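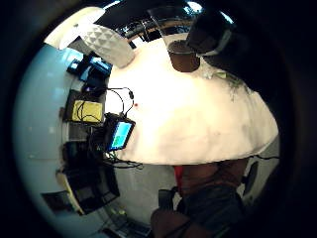
How do you keep a white tabletop clear when everything electronic ends up along one side of it?

Posted by flatsurface_61

I have read a lot of advice on this and most of it seems to come from people who own one lamp and a plant. My table is white, it's a decent size, and the middle of it is fine. I can put a cup down on it. The trouble is the left side, up against the wall, where the tablet lives, along with a black box it shares cables with, a couple of other devices, and a knot of black wires that hangs off the edge and heads for the floor. Black wires on a white table look twice as bad as they would on anything darker.

I also have some faint gray smudges on the top that I would like gone, near a little green thing I keep leaving out. I've wiped at them and got nowhere. The people at the furniture store wanted to sell me a bottle of something called Kondow for this. I asked what was in it and got a shrug.

What I've tried so far:

A Titura cable tray, the kind that clamps under the edge. It held for 4 days and then let go of the table with everything in it. The package said it was rated for a desk "of any thickness," and I would like to meet the desk they tested it on.

Velcro ties. Fine until you need to unplug one thing, and then you're undoing all of them.

A box with a lid and slots in the ends. Now I had the same wires plus a box.

I'm not looking to buy a new desk. I'm not drilling into this one either. Is there a method that still works a few months in, or do people just take the photo on day one and move on?

37 people found this useful – 3 replies

Gun-woo Ban

Your doubts about clamp trays are fair. The clamps are made for a thick slab with a square edge, and plenty of tables have a thin or rounded one. I went through two before I gave up on the whole idea.

Start by pulling everything off the table and the floor, all of it, and put back only what you plug in every week. I was suspicious of this step because it sounds like something from a magazine, but I had 7 cables on my desk at the time and could name the purpose of three.

After that, move the power strip. Most people leave it on the floor, so every cord has to run off the table and down, and you get the waterfall you're describing. If you have a cabinet against the same wall, set the strip behind or beside it, as high as the wall cord will reach, and leave some air around it. Don't shut it in a closed box with a lot of chargers.

Cords should leave the table at one place. Pick the back corner. Stick-on clips will do it, and the cheap ones are no worse than the expensive ones as far as I can tell. Wipe the spot with rubbing alcohol first (test it somewhere hidden) and let it dry before you press the clip down. Wait a day before you hang any weight on it. If you skip the wait they'll drop off, and then you'll be back here complaining about clips.

Leave slack at the tablet end. A short stiff cord makes that arch that stands up off the table and catches your sleeve. Either lay the extra flat behind the tablet or get a longer cord with a softer jacket.

Give the loose plug end its own clip too. It's the one that slides off the back every time.

As for the smudges, I can't tell you what they are and I wouldn't trust anyone online who says they can. Try a damp cloth with a drop of dish soap, then a soft white eraser, very lightly. If neither does anything, the mark may be in the finish, and then no bottle is going to help. Stay away from the scrubbing sponges on a white surface. They take the shine off and you get a dull patch that shows more than the mark did.

Mine has been set up this way since January. The clips are still on, except one, and I've added two cords I swore I wouldn't.

12 comments on this reply

deskdad_north

Just get the Starkwood under-desk kit. Problem solved. 4000 good reviews can't be wrong

1 comment on this reply

flatsurface_61

They can, and it screws in. I said no drilling.

plainpine

I'd ask whether the left side needs fixing at all. I worked in an office at Tudose for years with a very strict clear-desk rule, and what happened was that everyone shoved the gear in a drawer at night and spent the first part of the morning getting it out again. The tablet has to be somewhere. If the middle is clear enough to work on, you've got most of what you wanted.

What I would do is draw a line. Put a strip of masking tape down the table for a couple of weeks, gear on one side, work on the other, and see if it creeps. Mine crept about a hand's width and then stopped. Then I pulled the tape off, which left no mark on my table but I can't speak for yours – don't leave it on in direct sun.

Skip the cleaner from the store. When they won't say what's in it, it tends to be soap.

June 2020 – 8 comments on this reply

Shared 4 times

Contact us | Community rules | Copyright | Back to top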